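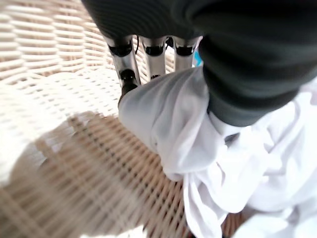

About Us

Grasso Linen is a laundry and linen rental company in Trastholm. We wash, press, mend and deliver tablecloths, napkins, sheets, towels and kitchen whites for restaurants, inns, dental offices and a few private homes. We have 16 employees and 83 regular accounts, most of them within a short drive of our building at 713 Cerkitz Road.

How we started

Gerardo Galli opened the business in the back half of a former shoe store. He had spent his early working years in hotel laundries and knew that small restaurants in the area had a hard time getting good service. The large plants wanted bigger orders, and the coin laundries could not press a banquet cloth. He bought two used washers and a flatwork ironer and began with one customer, an Italian restaurant two doors down. The company is named after that restaurant, which let him use the name in exchange for a year of napkins. The restaurant has since closed. We kept the name.

We moved to Cerkitz Road when the shoe store building was sold. The new place had been a bakery supply warehouse, so it already had floor drains and a loading dock. The ironer had to come in through the dock door with the frame taken off. It is still in use, with newer rollers and a different motor.

What we do

Most of our work is table linen. We own the stock, the customer rents it, and we pick up soiled pieces and drop off clean ones on a set schedule. Restaurants can choose white, ivory, black or dark green. We used to carry burgundy but could not get the same shade twice from the mill, and mixed stacks looked bad on a table.

The second part of the business is customer-owned goods. Inns often have their own sheets and want them back, the same ones, every time. We tag each piece with a heat-sealed label and keep those loads apart from the rental stock from the moment they arrive.

We also do mending. A small burn or tear in a good tablecloth can usually be patched or darned for less than the price of a new one. If a piece is not worth fixing, we will say so and cut it down into napkins or bar towels if the customer wants that.

We do not dry clean, and we do not take rugs, leather, or anything with feathers in it. 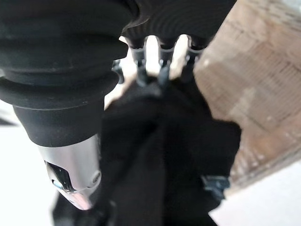

Close-up of black ribbing and polished metal.

How we wash

We sort by fiber and by stain before anything goes into a washer. Wine, grease and candle wax each need a different first step, and a cloth that gets the wrong one may be stained for good. Kitchen whites are washed apart from dining room linen because of the oil. Dental and spa towels have their own washers.

Our detergent is unscented. We tried a lightly scented one and heard about it from several restaurants that did not want their dining rooms to smell like soap. Starch is available on napkins at three levels - light, medium and firm. Medium is what you get if you do not tell us otherwise. Pure cotton holds starch better than a blend, so ask for a sample if a stiff fold matters to you.

Water from the final rinse is held in a tank and used for the first wash of the next load. The tank was put in when city water rates went up, and it has also made the incoming water less of a shock to the boilers in winter.

Where we deliver

Our trucks go to Trastholm, Grultum and the towns along the river between them. We will take on accounts up to 50 miles out if there is already a stop nearby. Grultum deliveries leave early and are done by 10:30 a.m., before the lunch kitchens get busy. If you need a later window, call the office and we will see which route can fit you in.

There is a walk-in counter at the front of the building for households and one-time orders. Please allow three working days for pressed table linen. November and December are our heaviest months, and holiday orders should be booked by the end of October.

Working here

New employees start in sorting, then learn the ironer, folding and packing. Drivers spend their first two weeks inside the plant so that they know what a finished order should look like when it goes on the truck. Shifts begin at 5:00 a.m. for washing and 7:00 a.m. for finishing. Everyone is paid by the hour, not by the piece. We pay for work shoes once a year and for a commercial license if a driver needs one.

Gerardo still runs the company and answers the office phone most mornings. If he does not pick up, he is probably on the dock. Leave a message with the name of your business, the kind of linen you use, and how many seats or beds you have, and he will call back with a price the same day.

Openings are posted at the counter and on our jobs page. For billing, lost pieces or a change to your standing order, use the account form or hand a note to your driver.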